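Print this post | E-mail this post

Seeing The Lamplighter's Daughter at Kendthorpe

May 6, 2022

I finally used the ticket my sister gave me for my birthday and went to see The Lamplighter's Daughter at the Kendthorpe Playhouse. It's the touring version, so the set is smaller than the one people talk about from the first run. I had a seat in row 15, on the left side, next to a pillar that was less of a problem than I expected.

The Kendthorpe has 1,288 seats and most of them were taken. The show runs just under 3 hours with one intermission. The first act is slow. There is a long number in the harbor office that could lose a verse or two, and the sound was muddy until the band settled down. 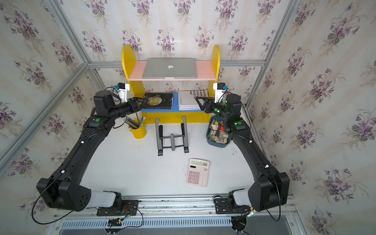
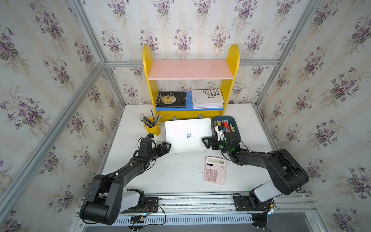 Yellow bookshelf, flowered wallpaper.

Hiyori Tanabe plays the daughter. She has a low voice for the part and doesn't push it, and I could hear every word of her solo at the top of the second act. Yoshinori Hoshino is the father. I saw him years ago in a comedy at the Gestum and didn't think much of him then, but he was very good in this. The scene where he reads the letter out loud got no applause at all, just quiet, and then they went straight into the dance.

The dancing is done by a company of nine. They double as sailors, shopkeepers and wedding guests, and the costume changes are quick. My only real complaint is the ending, which adds a reprise after the story is over.

Parking in the Tader Street garage was full by seven, so leave early. The tour comes back through in July and I may go again with my mother.

Recent posts
Two one-acts at the Gestum
The Hattori Quartet, second night
Cheap seats and where to find them
What I saw last winter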